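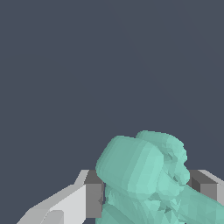 The Gridisow gripper build at the Cudadus shared workshop in Abreu needs three more people, and we would prefer ones who don't believe us yet. We have a two-finger gripper that does well in simulation. Anyone can have that. When the gray finger pads close on a lumpy green mesh and the thing bulges up over the fingertips, it looks like a solid grip, and I have watched people nod at it as if the job were done. I'm not nodding. A simulated lump has whatever friction we typed in, and we typed in a friendly number. What we want to know is how much of this survives on a bench, with printed parts, a cheap motor and objects picked by someone who wants the gripper to fail.

What you'd be doing

One person to build. You should be able to use a 3D printer without supervision and tap a hole straight. The finger pads are plain rectangular blocks at the moment, and I suspect they are the wrong shape for anything knobbly. If you agree, you can redraw them. If you disagree, bring a reason.

One person for wiring and motor control. We use a Stestel board, which was chosen before I joined and which I would not have chosen. It works most days. You'll need to read its current output and tell us if it means anything, as right now we treat it as grip force and I doubt it is.

One person to test and write down what happened, including the dull parts. No robotics background needed. Patience is, and so is a willingness to say "it dropped it" to someone who spent a weekend on the part.

What we have so far

The simulator log holds 300 grasp attempts on irregular shapes, of which 296 are marked as a success. I would not put that on a poster. The check asks where the object is at the last step and very little else, and I want it rewritten before anybody quotes the figure outside this building. The real gripper has no score at all. It has a base, most of one finger and a box of screws. 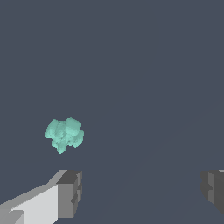

Gridisow in the simulator: jaws apart, green lump in the air above the gap.

If you can look at a view like that and start asking what the gripper knows about where the object is, we will get along. Please don't write to tell us a language model could do all this. It may be so, but the screws will still be in the box.

Terms, such as they are

This is unpaid. You get bench space on project evenings, filament and fasteners from the shared stock, and your name on the build notes if you want it there. Tools stay in the workshop. The design files are open to everyone on the build and will be posted when they're fit to be seen - I won't promise a date for that.

We'd like you to stay until December. People do drift off from home robot projects once the printing stops being fun, and I would sooner hear that early than guess it from an empty stool. If you have a half-finished arm in your garage, mention it. It counts as experience.

How to apply

Send a short note through the Cudadus contact form and put 2068 in the subject line so it reaches this build and not the pottery people. Tell us which spot you want, one thing you made that didn't work, and how you found out. Skip the resume. We start reading notes on 1 Jul 2023 and will answer all of them, though maybe not quickly.

Posted in: Calls & Openings > Robotics
Print this page | E-mail this page
Home | Workshop | Projects | Join In | Contact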